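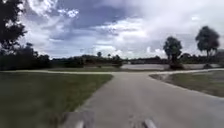

BREMINBERG, October 8, 2025

I went to the park expecting to write about a robot and came home with a notebook full of budget lines. That's what happens when you spend a morning with Shaimaa Slaoui, who runs equipment purchasing for the parks department and has strong feelings about spare wheels (she thinks everyone under-orders them).

The machine rolling down the path is a Clirnwood, a path inspection robot the city has had on trial since May. It drives, it looks at pavement, it sends back a list of spots that need attention. The question on Slaoui's desk is whether to buy 2 of them, lease 2 of them, or send the thing back and spend the money on patching compound. I kept hoping she'd tell me which way she was leaning. She kept telling me about chargers!

"The sticker price is the easy part," she said. "I can read a sticker. Where do I plug it in?"

The nearest park shed has one outlet, and a mower battery already lives on it. A second circuit means an electrician, and the electrician comes out of a different budget, which closes for the year before this one opens. She drew me a diagram of this. I still have it and I still don't get it.

Then there's the ground itself. Long, easy stretches of pavement are what the sales demo was built on, and I'll admit they're lovely to watch -- grass on both sides, a bend up by the trees, nothing to climb. Junctions take more planning. Each crossing path has to be put into the route by hand, and the supplier, Shehata, bills for route setup by the hour. Slaoui wants that folded into the purchase price, with 8 hours of changes thrown in. Shehata has offered 6.

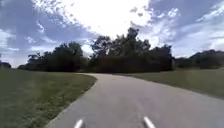 A gentle bend in the path, as met by the Clirnwood trial robot.

Ifeanyi Okeke handles the maintenance side, and he walked me through his own wish list on the phone later. He'd like a service contract that starts on the day of first use (the draft says day of delivery, and crates can sit). He'd like tires priced separately. He'd also like a loaner clause, having watched the neighboring town of Sarness wait out most of a spring with its only unit in the shop.

I asked him what he'd set aside for small stuff, the brushes and cables and lens wipes. He said $1,000 a year per machine, and that he'd be asked to cut it.

Slaoui's paperwork goes in next month. If the lease wins, she can swap models when the term ends, but she pays for storage either way, and she'd still need that second outlet. She's already called the electrician for a quote.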